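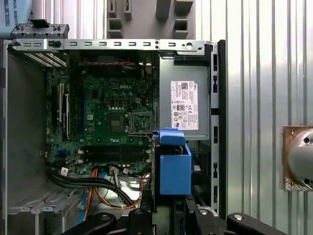
Section 4. Putting the processor, cooler and memory back in

By now you've got the side panel off and the case lying down with the board facing up, and you've pulled the old cooler, the old processor and all the memory (that was Section 3, go back if you skipped it). If you're starting from a bare Dell tower somebody gave you, welcome, this is your section too. I do these on my dining table in the evenings, so everything below assumes a normal person with a normal screwdriver.

Set aside an hour for your first one. I can do it in 18 minutes now, but my first took me most of a Sunday and I put the cooler on twice.

What you need on the table

The processor, still in its plastic shell
The cooler with its fan and four screws
Your memory sticks
Thermal paste (I use the little Tinov tube)
A Phillips screwdriver, medium, plus a long thin one if you have it
Rubbing alcohol and coffee filters
A flashlight

CAUTION: The power cord must be out of the wall and out of the back of the power supply. Not switched off at the strip. Out. Then hold the power button in for a few seconds so whatever is left in there drains away. And please don't open the silver power supply box for any reason. If you think it's bad, replace the whole thing.

4.1 Before the processor goes in

1. Turn the case so the power supply is on your right and the expansion slots are on your left. All my lefts and rights in this section are from that position.

2. Touch bare metal on the chassis. Do it again every time you get up for coffee. Rodel Macaraeg, who got me into this, wears a wrist strap and thinks I'm a savage. Use a strap if you own one.

3. Look straight down into the socket with the flashlight. With no processor in there you can see the gold-colored contact area. You want an even pattern and an even shine. A spot that catches the light differently from its neighbors could be a bent contact, and it's worth stopping to look closer.

4. If there's lint, blow it out with one of those rubber bulb blowers. No cotton swabs, no fingers, no paper towel. The fibers catch on the contacts and you will be very sad.

NOTE: Don't blow with your mouth. I know. I did it too, with cartridges, when I was nine.

4.2 Seating the processor

5. Push the lever down a little, ease it out from under its catch, and swing it all the way up. The metal frame lifts after it.

6. Find the corner with the small triangle on the processor and match it to the mark at the socket. The notches along the edges have to line up as well. If the triangle looks right and the notches don't, believe the notches.

7. Hold the processor by its edges and lower it straight down. No sliding, no wiggling. It should just sit there, flat, under its own weight.

8. Close the frame and bring the lever back down under the catch. This takes more force than you'd like, and there may be a bit of a creak. My shoulders still go up around my ears every time – it's fine as long as the processor was sitting flat in step 7.

CAUTION: If the lever won't come down with firm pressure from one finger, open it back up and look. Don't lean on it.

4.3 Paste and cooler

9. Wipe the top of the processor with a coffee filter and a little alcohol. Do the bottom of the cooler as well, and keep going until the filter comes away clean. Old paste can be like dried toothpaste, so give it a minute to soften.

10. Put a dot of paste in the middle, the size of a small pea. The Koech cooler I like comes with paste already on it, in which case skip this step and peel off the plastic film. (Peel off the film! Nivaldo Xavier ran one for a whole weekend in February with the film on and wondered why the fan sounded like a hair dryer. His sensor was reading 97.)

11. Set the cooler down over its four holes, with the fan wire pointing toward the fan connector. Check the wire reaches before the paste touches anything.

12. Start all four screws with a couple of turns each. Then tighten in an X, a little at a time: top left, bottom right, top right, bottom left, and around again. Stop when they stop.

13. Plug in the fan. The plug only fits one way. Tuck the slack somewhere the blades can't get at it.

4.4 Memory

The memory slots are the long black ones below the socket, with white latches at the ends.

14. Open the white latches outward.

15. Check the printing beside the slots, or your service sheet, to see which to fill first. With two matching sticks you want the pair that works together, and it may not be the two that are side by side.

16. Line up the gap in the stick's edge with the bump in the slot. Press down on both ends with your thumbs until the latches snap up by themselves. If you had to push a latch closed by hand, the stick isn't in yet.

NOTE: A half-seated stick is behind most of the "it's dead" emails I get. I went through my old mail once and counted 43 of those, and 11 were anything more serious.

4.5 Cables, and a last look

17. Any thin wires running along the top rail should stay up there and lie flat. If they've drooped over the board while you were working, ease them back. Don't pull on them to make them tidy.

18. Check that the power supply's plugs are back where they belong on the board, the big one and the small one that feeds the processor. People forget the small one. I label mine with masking tape.

19. Shine the flashlight around the bottom of the case and tilt it gently. You're listening for a loose screw. If something rattles, find it before you go any further.

20. Leave the side panel off for the first power-up. Stand the case up, connect a monitor, a keyboard and the power cord, keep your hands out, and press the button.

The fan should spin within a second or two. The first start can sit on a black screen for longer than feels comfortable while it works out the new memory, so count to sixty before you panic. If you get beeps or a blinking light, write down the pattern and go to the table in Section 6.

Next is the drive and the Junia bracket, Section 5. Unplug again first.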